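I do laundry badly. I own a chair whose only job is holding shirts I swear I'll fold later, so when Tuvulari asked me over to watch its two-armed machine tackle clothes, I cleared my morning – and brought high hopes!
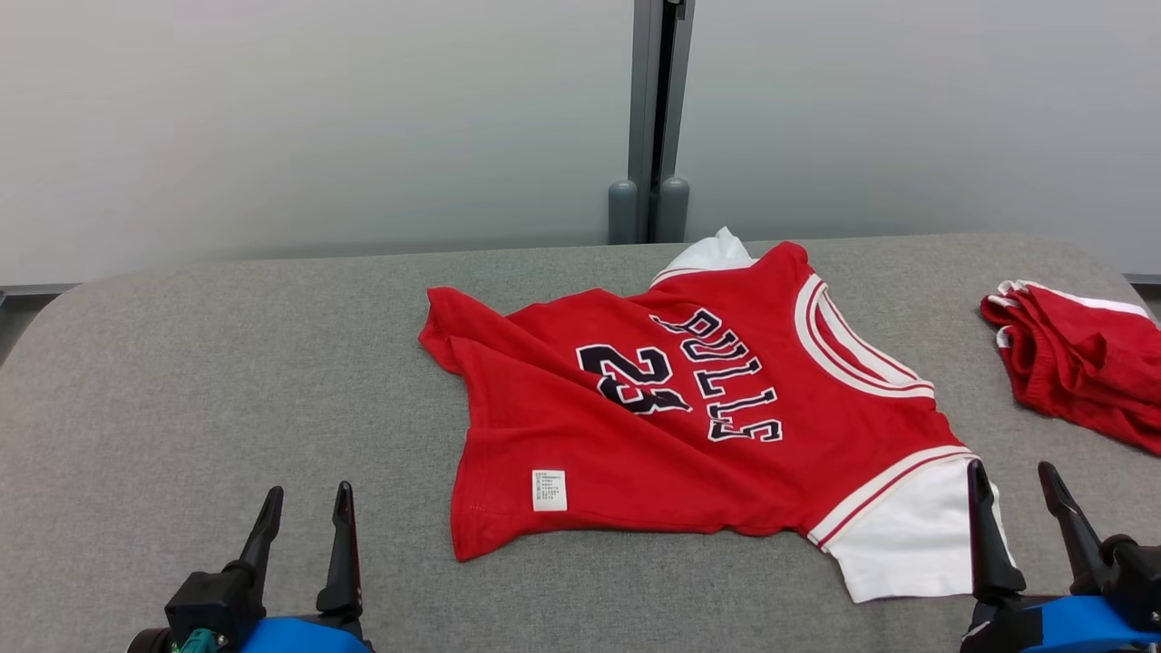 Tuvulari Home Chores Team

The first thing I learned is that a basketball jersey is a mean little puzzle. A shirt can land any which way, and the machine has to work out which end is the neck before it can do anything useful (I get this wrong too, usually before coffee). The team calls its folding program Hedo, and it has had 784 practice runs so far.

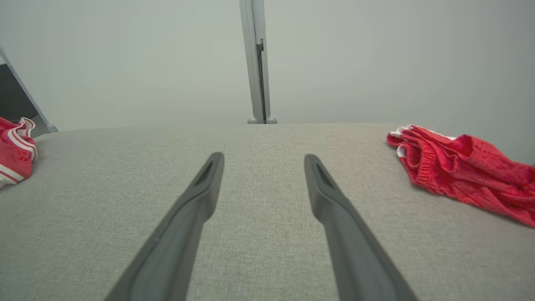 Folding is really a problem of edges. People find them by feel, without looking, while talking on the phone. A machine has to hunt. White trim curling around bright red cloth ought to be a gift, but once it's bunched up, good luck telling a collar from a hem! On its best day Hedo folded 11 out of 13 jerseys, and a good one took 4 minutes. I timed myself at home and I'm not sharing the number.
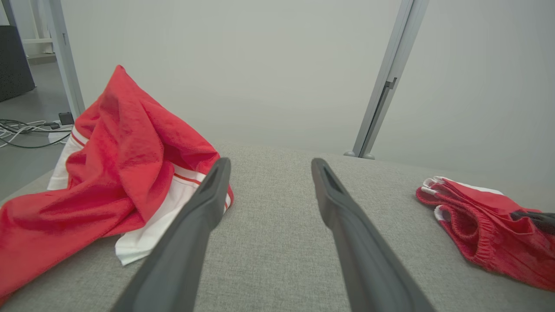 Red on gray: sportswear and gripper fingers at Tuvulari.

So, would I buy one? Not yet. I'd want it to handle a fitted sheet first, and the team just laughed when I asked. They're hoping to try towels in January. My chair can wait until then.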